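3. What small firms do when a tax rule changes

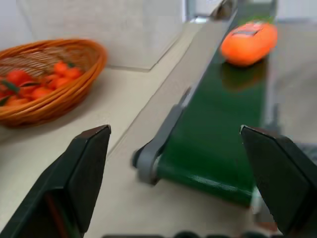

Figure 2. Tangerines in a wicker basket beside a green conveyor belt.

Raed Nasrallah wrote back within the hour to say that I had the question upside down, and that small firms don't react to a new sales tax rule at all until their accounting software makes them. I've kept his email pinned over my desk ever since, and this section is more or less my attempt to find out if he was right.

12 shares 2 comments

I started with the invoices. We had 2,090 of them, all issued by food and packing businesses in the months on either side of the October change, and I read far more of them by hand than I'd planned to. The rule itself is short. If a sale mixes goods taxed at the lower rate with a service taxed at the full rate (sorting, packing, delivery), the two have to go on separate lines. Before October you could put everything on one line and use the rate of whatever made up most of the bill.

I expected a messy switch, with the bigger firms going first and the little ones trailing behind. Size hardly mattered in our set. What mattered was which bookkeeping package a firm used. Firms on Zellell had the new invoice layout pushed to them before the rule took effect, and their invoices change almost overnight – same customers, same goods, but suddenly there's a separate packing line. Firms on Idelow had to turn the new layout on in a settings menu, and plenty of them hadn't touched it by the end of our period.

So a point to Raed, I suppose. But I don't think it's the whole story, and the Idelow firms are why. Some of them did split their lines early, and when I went through the phone interviews I kept hearing the same thing, that a customer had sent an invoice back. Flarkby, a wholesaler that buys from a lot of the firms we looked at, refused to pay anything with a combined line because its own tax refund depended on the split. One packer told me she'd never read the rule and didn't mean to. She just copied the layout Flarkby wanted and used it for everybody, even for buyers who didn't care.

Sproģis is the odd one out and I went back and forth on whether to keep it in. It still writes invoices in a spreadsheet, and it split its lines a full quarter early because the owner had misread the start date. I left it in the main count. Taking it out changes nothing in the results, and I'd feel silly dropping a firm for being too punctual!

A word about how I coded all this. An invoice went down as "split" if goods and services sat on different lines with different rates, even when the math was wrong. I didn't try to judge whether the packing charge was a fair one, though I have my doubts about a few of them (a packing fee of exactly 200 on every single bill, whatever the size of the order, does make you wonder). Credit notes were left out. Reissued invoices were counted once, using the later version, and dated by the day of the original sale. That last choice makes firms look slightly quicker than they were, and I come back to it in section 4 when I get to penalties.

2 comments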